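Search the forum Go Advanced search
Print this thread E-mail this thread to a friend

Plastic colanders – does the hole pattern matter at all?

tramville_tom wrote:
My daughter moved out in June and took the good steel colander with her, so I need a replacement. The Kullby catalog claims their oval plastic one "drains twice as fast thanks to two-zone perforation." Twice as fast as what? A bowl? I have a hard time believing holes are a technology. Does anybody own one, and does rice go through it?

pastawater wrote:
Marketing. Water goes down. Any colander empties faster than you can put the pot back on the stove. Buy whichever one fits your sink.

R. Galindo wrote:
I'd push back on that a little. Try orzo in a cheap colander with big slots and then tell me the holes don't matter. Size matters a lot. Whether the layout matters is another question, and there I'm with Tom.

I've had a green oval one for a while. Small holes in the floor set in diagonal rows, then a plain band, then another ring of holes up on the sides. 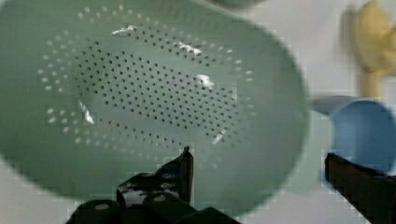 Floor holes and side ring, from above.

My doubt is about that plain band. If you wanted speed, you'd put holes there too. My guess is it's there to keep the plastic stiff, and somebody in the sales office wrote the rest.
– Rigoberto Galindo

tramville_tom wrote:
Thanks, that helps. Small holes are what I'm after. Does yours hold rice?

R. Galindo wrote:
Long grain, yes. Quinoa, no, and I don't care what the box says. Use a sieve.

makokha_lane wrote:
Disagree about the side holes. When you dump in a big pot of potatoes the water comes up the walls before the floor can keep up, and that's where the upper ring earns its keep. My old Claltell had holes in the bottom only and I got splashed every single time.

pastawater wrote:
So pour slower.

makokha_lane wrote:
You pour slower. I have four kids waiting.

dishpit wrote:
Nobody has mentioned cleaning. Small holes clog with starch and you end up going at them with a brush. I'd take a steel one with bigger holes over any of these. Plastic also stains – one batch of tomato sauce and mine was pink for good. I don't trust the "dishwasher safe" stamp either.

R. Galindo wrote:
Rinse it right away and the starch isn't a problem. On the stains I can't argue.

tramville_tom wrote:
Picked up the Kullby on Saturday, July 11, 2026. Drained 500 grams of spaghetti in it and in my neighbor's old steel one. I couldn't see any difference. It's fine. It's a colander. I still want to know what "twice as fast" was measured against, and I've written to ask them.

pastawater wrote:
Let us know when they don't answer.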